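To: rudd-weavers list
Subject: Re: Sett for a linen blend runner, and slubs

Thanks to everyone who answered my question in November about yarn for the hall runner. I've finished two samples since then and can report back.
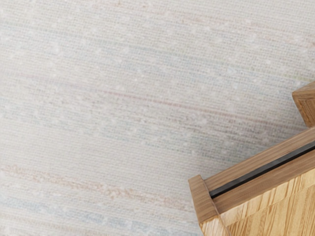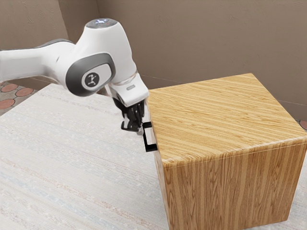
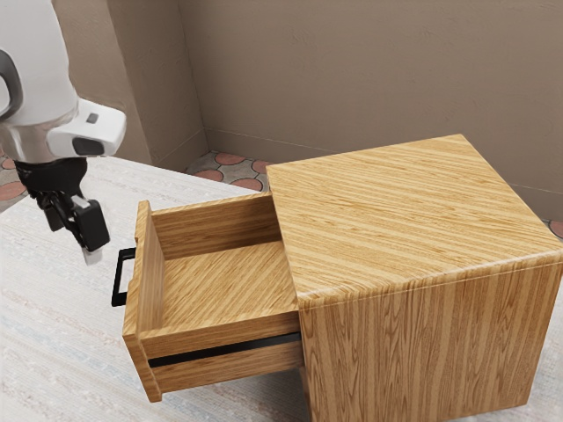

First one: cream ground with faint streaks on the diagonal, lighter flecks throughout.

On 14-dent versus coarser reeds, an earlier message said:

> I wouldn't go near a slubby linen in the warp for a first
> runner. The thick bits catch in the reed and you spend the
> whole evening fixing ends. Put a smooth cotton in the warp
> and save the slub for the weft. Also, wash your sample
> before you decide on colour. The Vurnum natural goes a good
> deal paler after the first hot wash and the dyed streaks
> pull back with it.

I took the advice on the warp and I'm glad I did. Sample one was Rasix cotton warp with the Vurnum slub as weft, plain weave. It beat in evenly and I had no broken ends over 28 inches. Sample two had slub both ways, which I wanted to try for myself, and I lost 9 ends before I gave up on it. Most of them went at the heddles, not the reed. A bit of sizing might have helped, but I didn't have any in the house.

The wash did what was described. The natural came up close to ivory, and the grey-blue stripe I'd laid in at the edge is now so soft that you only notice it in daylight. I don't mind that. If you want the colour to hold, I'd go two shades darker than you think you need.

Shrinkage was 7 per cent in length on the first sample. I didn't get a proper measurement of the width because I'd forgotten to mark it before it went in the machine. I'll do that on the next one.

Two questions for anyone who has used Flutodero yarns. Does their single-ply linen shed much underfoot? And is the lighter weight worth bothering with for a floor piece, or is it really only good for table linen and curtains? The colour card is lovely but the centre of the range looks thin to me.

Also, the guild's spare temple is still at my place. It's the wide one with the brass teeth. If you need it before the next meeting, write to me off list and I'll leave it on the porch. Please bring back the small wing nut this time, as I've had to replace it once already.

I'll post the draft when I've tidied up the treadling.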